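Pre-run checklist: two-arm cloth folding cell, control and perception software
Thygesen test area, revision 3, October

Work through in order at the start of each session. Mark P (pass), F (fail) or N (not checked). Comments are from the last completed sheet.
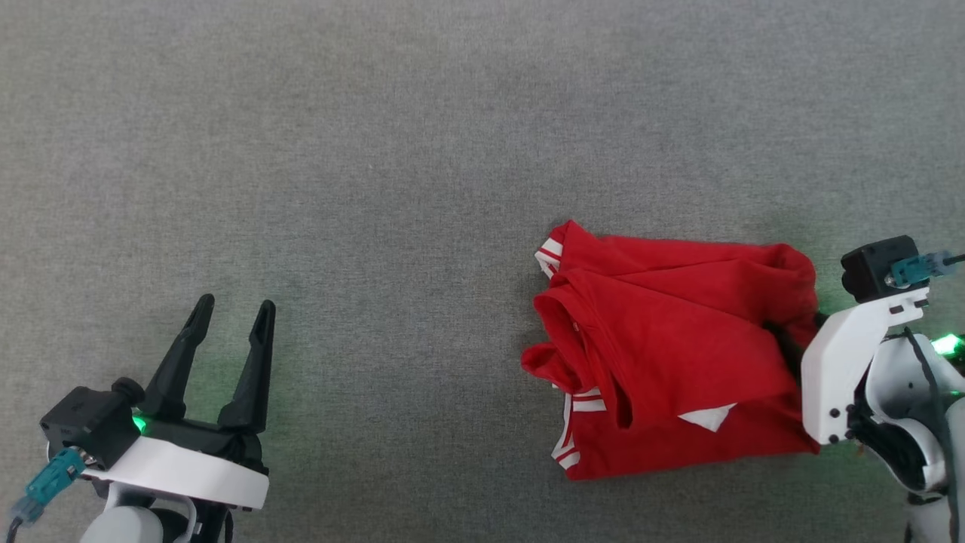 1. Start-up and links

1.1 Both arm controllers report ready. P
1.2 Both wrist camera streams open in the Dernik viewer with the correct side label. P
Comment: labels were swapped after the last driver update. Now set by serial number in the launch file.
1.3 Green LED lit on each arm. P
Comment: the LED confirms power only. It does not confirm that the control loop is running. Read the loop status as well.
1.4 Camera cables clear of the wrist through full rotation. P

2. Control

2.1 Loop period holds at 3 ms for 700 cycles with no overrun. P
2.2 Stop command from the operator station halts both arms. P
2.3 Loss of one arm's heartbeat stops the other arm. F
Comment: the right arm kept its last target until the timeout expired. Planner locked to single-arm moves until fixed. Do not override.
2.4 Grip force limit loaded from file, not from the default. P

3. Perception

3.1 Cloth mask covers the whole garment, including striped sleeve trim. P
Comment: on the red T-shirt the white parts of the trim dropped out at threshold 53. Lowered to 20 and rechecked.
3.2 Green light on the carpet is not reported as an object. P
3.3 Collar detector returns "unknown" when its score is low. N
Comment: needs a crumpled shirt with the collar showing and one with it hidden. Only the first was tried.

4. Planning

4.1 Arm-to-arm clearance check is on in the Wurker planner. P
4.2 Floor height matches the carpet, not the bare floor. P
4.3 With one gripper holding cloth, the planner does not route the open gripper through the held fabric. N
Comment: blocked by 2.3.

5. Result

Restricted use. Single-arm moves only. Repeat 2.3, 3.3 and 4.3 after the heartbeat fix is merged.

Comments (3)

loopcount
We had the same fault as 2.3. The watchdog was being fed by the logging thread, so it looked healthy when the arm was not. Worth checking.

grey_mat
Does 3.1 need doing again when the garment changes colour? The sheet does not say.

Umer tooling desk
Yes, repeat 3.1 for each garment. It will be added to revision 4.

Related
Wrist camera calibration checklist
Dernik viewer: setting stream labels
Wurker planner: clearance settings
Fault log template for two-arm cells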